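How do you keep a community choir in tune through a long a cappella piece?
Asked in Choral Singing, December

I sing second alto in the Plitar Community Chorus and I've ended up running sectionals for the altos and tenors. We have a spring concert coming up with two unaccompanied pieces. The shorter one is fine. The longer one starts in D major and by the last page we are close to a half step flat. The director checks us against the piano at the end and it is the same almost every time.

We rehearse 90 minutes a week, in the evening, in a carpeted room. Most of the group reads music, some don't. I would like things I can do in sectionals, where I only have half the choir. Has anyone fixed this?

Gemma Bortolotti

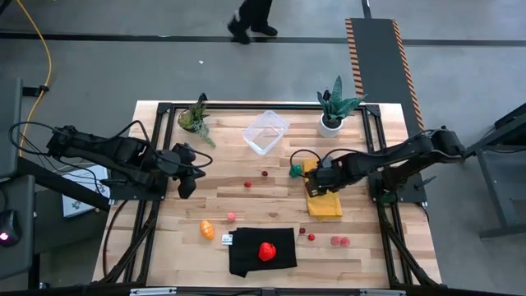
2 min read

3 answers

Accepted answer

I directed the Tinell Singers for a long time and we had this with nearly every slow piece. Start by finding out where it drops. Have someone play the tonic quietly at the end of each phrase and write down the measure numbers where you no longer match. With us it was usually two or three places, and the rest of the piece held.

Then look at what those places have in common. Repeated notes are a common one, and so are descending scales, where people make the whole steps too big going down and too small coming back up. Thirds of major chords sit low if the altos or tenors are tired. In sectionals you can sing the passage on "noo" at half volume with a drone on D held by a few people, then switch who holds it.

Also try it in E flat. Some choirs settle in a different key for no reason I ever worked out. If it holds there, ask your director about performing it that way.

Carpet makes it worse. Move to a hallway for 10 minutes if you can.
Gianni D'Amico

Breath support. People run out of air at the ends of phrases and the pitch goes with it. Stagger the breathing and mark it in the scores.
mikton_bass

Our group did the Arai lullaby set and went flat every time until we took it faster. I don't know if yours can go faster. We also stood in mixed quartets and not in sections, which half the choir hated. It sounded better to me but the sopranos would disagree.
tenor2000

Comment from Gemma Bortolotti: Thank you. I tried the measure numbers with the altos and it was the descending line on page 3, both times through. Will ask about E flat.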